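Constituency Assistant (part-time, fixed term)
Office of Amber Maes, Member for Givholm
Applications close January 29, 2023

The office of Amber Maes is looking for a constituency assistant to join the Givholm electorate office from March. The position is part-time, three and a half days a week, and is funded until the end of the current parliamentary term. There is a possibility of extension, but that depends on the result of the next election and we can't promise it.

Amber was elected at the by-election last year and is still building her office. Two of the three staff positions are filled. Obed Bawa runs the office and looks after the diary, and Ineke Vanhove handles policy research and correspondence with ministers. The constituency assistant will be the person most residents speak to first, on the phone or at the front counter.

What the job involves

Most of the work is casework. Residents come to the office with problems they haven't been able to sort out with a department or agency: a pension payment that has stopped, a housing application that has gone quiet, a disputed land tax notice, a school bus route that no longer passes their road. You will take down the details, get a signed authority form where one is needed, contact the agency and keep the resident informed until the matter is closed or passed on.

You will also:

Answer phones and open the mail
Keep the casework database up to date
Book and set up Amber's mobile office at Beravon, held every second week in the library meeting room
Draft congratulatory letters and short replies for Amber's signature
Process requests for flags and certificates
Help with invitations and catering for morning teas and citizenship events

The electorate has nearly 400 square kilometres of farmland at its northern end, and some residents there can't easily get into town. Expect to drive to Beravon and back on mobile office days. A car is provided on those days, but you will need your own way of getting to Givholm at other times.

The office is on the ground floor at the Martens Building, with a small kitchen and a meeting room shared with the tenant upstairs. Parking is on the street and is free after the first block.

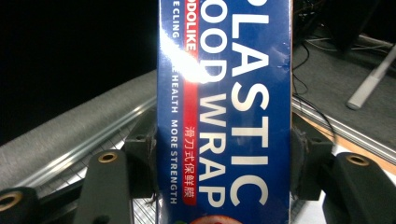
Hours are 9 am to 5 pm with an hour for lunch. When parliament is sitting, Amber and Ineke are usually away and the office runs with two people, so leave in sitting weeks has to be arranged well ahead. You may be asked to work an occasional evening or weekend for a community event. Time off in lieu is given for this and is expected to be taken within the month.

What we are looking for

You don't need a degree or previous experience in a political office. We are looking for someone who listens properly, writes clearly and can stay calm with a caller who is upset. You should be comfortable using email, spreadsheets and a database, and be able to keep private information private. Discretion matters a great deal in this job. You will hear about people's health, money and family troubles, and some of those people will be your neighbours.

Experience in a council office, community legal centre, medical reception or similar would be useful. So would a second language. Knowledge of the northern end of the electorate is an advantage.

You don't have to be a member of Amber's party, and you won't be asked how you vote. Constituency staff are paid from public funds and don't take part in campaigning during work hours. You would, however, need to be comfortable working for an elected member whose views are well known locally — please read her first speech before you apply.

Pay and conditions

The position is paid at the standard electorate officer rate, pro rata, plus superannuation. There is also a yearly training allowance of $3000 shared across the office, which can be used for short courses in areas such as mental health first aid and records management. New staff have a probation period of three months. A police check is required before you start, and the office pays for it.

How to apply

Send a resumé and a letter of no more than two pages to the office by email, or drop them in at the counter. In your letter, please tell us about a time you helped someone deal with an organisation that wasn't listening to them. It can be from paid work, volunteering or family life. Give the names of two referees. We won't call them without checking with you first.

Interviews will be held at the Givholm office and will take 40 minutes, including a short writing exercise based on a made-up resident's letter. The panel will be Obed Bawa, Ineke Vanhove and Marijke Declercq, who held a similar position for 10 years with the previous member. If you need the interview at a particular time, or need any adjustment to take part, let Obed know when you apply.

All applicants will get a reply, whether or not they are interviewed. Questions about the role can be directed to Obed on the main office number between 10 am and 4 pm.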